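생활환경과 조명 · 6주차 강의 노트
주제: 실내 조명의 기초와 작업 조명 계획
담당: Stamatia Papadakis
개정: 2022년 11월 4일

지난주에 다룬 내용
지난주에는 창의 방향과 크기에 따라 실내로 들어오는 주광이 어떻게 달라지는지 보았습니다. 북향 방은 밝기 변화가 적고, 서향 방은 오후에 빛이 깊이 들어옵니다. 이번 주는 해가 진 뒤의 방을 다룹니다. 주광률 계산은 시험 범위에 그대로 들어가니 5주차 노트와 같이 보관하세요.

1. 빛을 재는 네 가지 양

광속 (단위: 루멘, lm)
광원이 모든 방향으로 내보내는 빛의 총량입니다. 전구 포장에 적힌 숫자는 대부분 광속입니다. 와트는 소비 전력이고 밝기가 아닙니다. 백열전구만 쓰던 시절에는 와트가 크면 밝다고 해도 대체로 맞았지만, LED는 제품마다 효율이 달라서 와트만으로 비교할 수 없습니다.

광도 (단위: 칸델라, cd)
특정 방향으로 나가는 빛의 세기입니다. 같은 광속이라도 반사갓을 씌워 한쪽으로 모으면 그 방향의 광도가 커집니다. 스포트라이트의 사양서에는 보통 광속과 광도가 함께 나옵니다.

조도 (단위: 럭스, lx)
어떤 면에 도달하는 빛의 양입니다. 1제곱미터에 1루멘이 고르게 들어오면 1럭스입니다. 책상, 조리대, 바닥처럼 면을 기준으로 말할 때는 조도를 씁니다.

휘도 (단위: cd/m²)
눈에 들어오는 면의 밝기입니다. 같은 조도를 받아도 흰 종이와 검은 천은 휘도가 다릅니다. 눈부심은 휘도의 문제입니다.

네 가지 중에서 학생들이 가장 많이 섞어 쓰는 것이 광속과 조도입니다. 광속은 광원의 성질이고 조도는 받는 면의 상태입니다. 램프를 바꾸지 않고 위치만 옮겨도 조도는 변합니다.

2. 거리와 각도

점광원으로 볼 수 있을 만큼 작은 광원에서는 조도가 거리의 제곱에 반비례합니다.

E = I / d²

E는 조도, I는 광도, d는 거리입니다. 거리가 두 배가 되면 조도는 4분의 1이 됩니다.

계산 예
어떤 방향의 광도가 2000 cd인 광원이 있습니다. 그 방향으로 2 m 떨어진 면이 빛을 수직으로 받을 때 조도는 2000 ÷ 4 = 500 lx입니다. 같은 면을 1 m까지 당기면 2000 lx가 됩니다.

빛이 비스듬히 들어오면 코사인을 곱합니다.

E = (I / d²) × cos θ

θ는 빛의 방향과 면의 법선이 이루는 각입니다. 60도로 기울면 cos θ가 0.5이므로 조도는 절반으로 떨어집니다. 벽에 건 그림을 천장에서 비출 때 아래쪽이 어두워지는 데에는 거리와 각도가 둘 다 작용합니다.

주의: 긴 형광등이나 넓은 면 조명을 가까이에서 쓸 때는 역제곱 법칙이 그대로 맞지 않습니다. 광원의 가장 긴 변의 다섯 배 이상 떨어졌을 때 점광원으로 취급한다고 기억해 두면 됩니다.

3. 색온도와 연색성

색온도는 빛의 색을 켈빈(K)으로 나타낸 값입니다. 숫자가 낮으면 붉고 노란 쪽, 높으면 푸른 쪽입니다. 흔히 전구색이라고 부르는 것은 2700~3000 K, 주백색은 4000~5000 K, 주광색은 6500 K 근처입니다. 제조사마다 이름을 다르게 붙이니 과제에는 이름 대신 켈빈 값을 적으세요.

침실과 거실에는 낮은 색온도를 고르는 사람이 많고, 부엌과 서재에는 중간 값이 무난합니다. 한 공간에 색온도가 크게 다른 광원을 섞으면 흰 벽이 얼룩져 보입니다. 거실과 부엌이 이어진 평면에서 자주 생기는 문제입니다.

연색성은 그 빛 아래에서 물체의 색이 기준광 아래와 얼마나 비슷하게 보이는지를 나타냅니다. 평균 연색 평가수 Ra로 표시하고 최댓값은 100입니다. 주택에서는 Ra 80 이상을 기본으로 잡고, 옷을 고르는 자리나 식탁에는 90 이상을 권합니다. Ra는 색표 여덟 개의 평균이라 진한 빨강(R9)은 들어가지 않습니다. Ra가 높은데도 고기나 피부가 칙칙해 보이면 R9를 확인합니다.

색온도와 연색성은 서로 다른 값입니다. 3000 K인 두 램프가 하나는 Ra 70, 다른 하나는 Ra 95일 수 있습니다.

4. 조명의 층

전반 조명
방 전체를 고르게 밝히는 조명입니다. 천장 중앙의 실링라이트나 일정 간격으로 넣은 다운라이트가 여기에 속합니다. 전반 조명만으로 모든 작업을 해결하려 하면 필요 없는 곳까지 밝아지고, 정작 손이 있는 자리에는 자기 그림자가 집니다.

작업 조명
읽기, 바느질, 조리 같은 일을 하는 면에 빛을 더하는 조명입니다. 책상 스탠드, 싱크대 상부장 아래의 선형 조명, 화장대 양옆의 조명이 대표적입니다.

강조 조명
그림이나 선반, 식물에 시선을 모읍니다. 주변보다 세 배 정도 밝아야 차이가 느껴집니다.

간접 조명
벽이나 천장에 반사시켜 쓰는 조명입니다. 반사면의 색이 그대로 빛에 섞입니다. 초록 벽에 비춘 빛은 초록을 띤 채 돌아옵니다.

사례: Mivden 주택의 서재
5월에 답사한 Mivden 주택의 서재는 바닥 면적이 18제곱미터이고 천장등 하나로 조명하고 있었습니다. 천장등의 광속은 3000 lm을 넘습니다. 계산을 단순하게 하려고 3000 lm으로 놓고, 조명률 0.5, 보수율 0.8을 적용합니다.

평균 조도 = 3000 × 0.5 × 0.8 ÷ 18 = 66.7 lx

쉬는 방이라면 쓸 수 있지만 글을 읽기에는 부족한 값입니다. 천장등을 더 밝은 것으로 바꾸면 모니터에 반사가 생깁니다. 수업에서는 천장등을 그대로 두고 책상에 작업 조명을 더하는 안으로 진행했습니다. 조별 도면도 이 안을 기준으로 그립니다.

5. 책상 위의 작업 조명

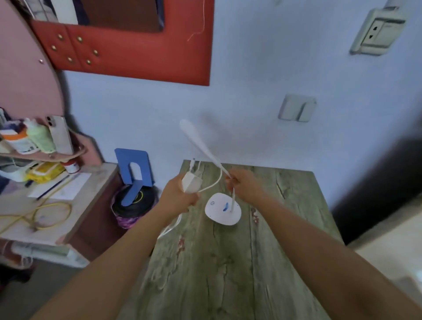

책상 면의 조도는 읽고 쓰는 일을 기준으로 500 lx를 목표로 합니다. 나이가 많은 사용자는 같은 글자를 읽는 데 더 많은 빛이 필요하므로 750 lx까지 올려 잡습니다. 주변이 너무 어두우면 눈이 밝은 면과 어두운 면 사이를 오가며 피로해집니다. 책상 바로 옆은 책상 면의 3분의 1 이상을 유지하도록 계획합니다.

위치
오른손잡이는 왼쪽 앞에서, 왼손잡이는 오른쪽 앞에서 빛이 오게 합니다. 손 그림자가 쓰는 자리를 덮지 않습니다. 두 사람이 같이 쓰는 책상이면 가운데에 하나를 놓기보다 각자 하나씩 두는 편이 낫습니다.

높이
앉은 사람의 눈에 발광면이 직접 보이지 않아야 합니다. 발광면이 눈높이보다 위에 있으면 갓이나 루버로 가립니다. 높이를 낮추면 조도는 올라가지만 밝은 범위가 좁아지므로 A3 도면을 펴는 책상에서는 너무 낮추지 마세요.

반사 눈부심
광택지나 유리판을 깐 책상에서는 정면에서 오는 빛이 그대로 눈으로 반사됩니다. 앉은 자리에서 책상 위에 작은 거울을 놓아 보면 쉽게 확인할 수 있습니다. 거울에 램프가 비치면 램프를 옆으로 옮깁니다.

모니터를 쓰는 책상
화면은 스스로 빛을 내므로 책상 면의 조도를 낮춰도 됩니다. 300 lx 정도면 키보드와 메모를 보는 데 지장이 없습니다. 화면 뒤 벽을 약하게 밝혀 두면 화면과 배경의 휘도 차가 줄어듭니다.

깜빡임
LED는 구동 회로에 따라 밝기가 빠르게 오르내립니다. 조광기를 낮은 단계로 돌렸을 때 더 심해지는 제품이 있습니다. 측정기가 없으면 연필을 램프 아래에서 빠르게 흔들어 봅니다. 연필이 여러 개로 끊겨 보이면 깜빡임이 큰 편입니다.

전원과 배선
콘센트 위치는 가구 배치와 함께 정합니다. 책상 상판 높이보다 조금 위에 콘센트를 두면 플러그를 꽂고 빼기 편하지만 선이 눈에 띕니다. 통로를 가로지르는 선은 도면 단계에서 없애야 합니다. 교류 어댑터가 따로 있는 기구는 옆 구멍까지 가리는 경우가 있으니 도면에 콘센트 구수를 여유 있게 표시하세요.

6. 과제

자기 방이나 자주 쓰는 방 하나를 골라 조명 현황을 조사합니다.
가. 평면도에 광원의 위치와 종류를 표시합니다. 축척은 1:50입니다.
나. 책상 또는 식탁 면에서 다섯 지점의 조도를 재고 평균과 최솟값을 적습니다. 커튼을 닫고 해가 진 뒤에 측정합니다.
다. 각 광원의 광속과 색온도, Ra를 적습니다. 포장이 없어 알 수 없는 값은 비워 두고 추정하지 않습니다.
라. 개선안을 한 가지만 제안하고 예상 조도를 계산합니다. 계산 과정이 없으면 점수를 주지 않습니다.

조도계는 학과 사무실에서 빌릴 수 있습니다. 휴대전화 앱으로 잰 값도 받지만 앱 이름을 함께 적어야 합니다. 제출 형식은 A4 세 장 이내이며, 평면도는 별지로 붙입니다.

읽을 자료
강의 자료집 4장 「조도 계산」 전체
강의 자료집 7장 「주택의 조명 계획」 중 서재와 부엌 부분
Mivden 주택 답사 보고서 (자료실 게시)

다음 주에는 조광과 스위치 회로를 다룹니다. 3로 스위치 결선도를 미리 한 번 그려 오세요.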